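# The spare bed, finally

Right then, the back bedroom. I've been putting it off since February and I finally ran out of other rooms to hide in.

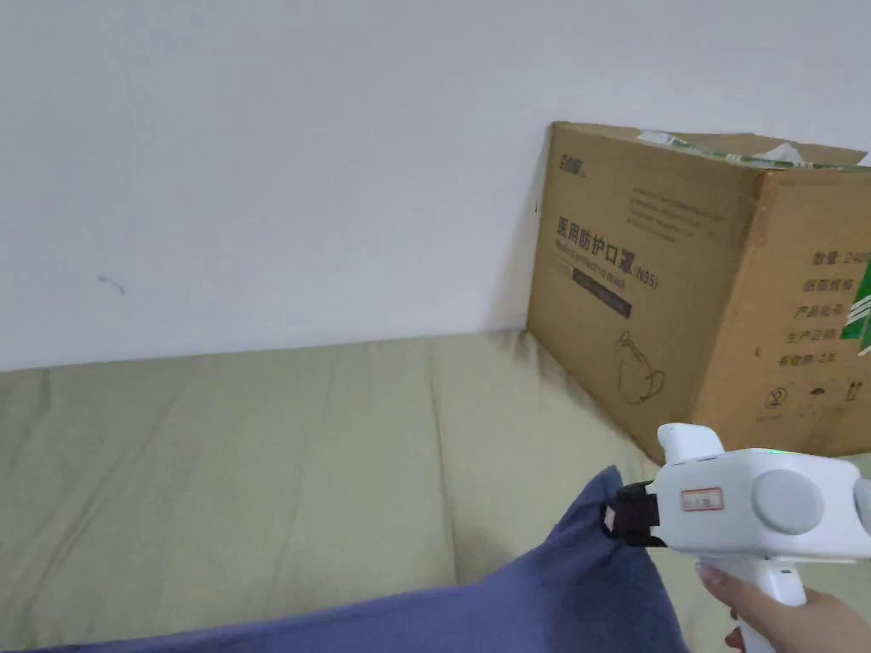 The plan was to have the bed clear and made up before Thaís Toledo comes to stay, and I gave myself two hours for it, which was a bit cheeky of me. Once you take the bedding off you notice everything else! The curtains want washing, the lampshade has a furry layer on top, and there's a scuff on the wall by the mattress that I'd swear wasn't there when we painted. I've had a go at scuffs before with a damp cloth and a dab of washing-up liquid, so that's my first try. If it only spreads the mark about I'll dig out the leftover paint — assuming the lid comes off the tin.

Then there's the box. It's one of those big brown cardboard ones, says N95 medical protective masks on the front, and I'm very fond of it as a box. Good thick card, nice square shape, and the perfect size for winter jumpers (mine, mostly, I own some 20 of them and wear 3). My sister thinks I should flatten it and put it out with the recycling. My sister has a loft.

So the jumpers are going in there, with a lavender bag from the Sokerel market, and the whole lot can live on top of the wardrobe until I think of something better. The old tape along the top needs to come off first. It's gone all wrinkly and it'll catch on the wool otherwise.

As for the mattress, I'm leaving it to air with the window open for an afternoon, then hoovering along the quilting lines with the little nozzle. I did think about a topper — Zimia do one I've had my eye on — but Thaís says she sleeps on anything and I'm choosing to believe her. Clean sheet, the heavy blanket, two pillows, done.

Still to sort: a lamp that works, five coat hangers that match, and somewhere for her to put a suitcase. I might bring the stool up from the kitchen tonight and see if it fits by the door.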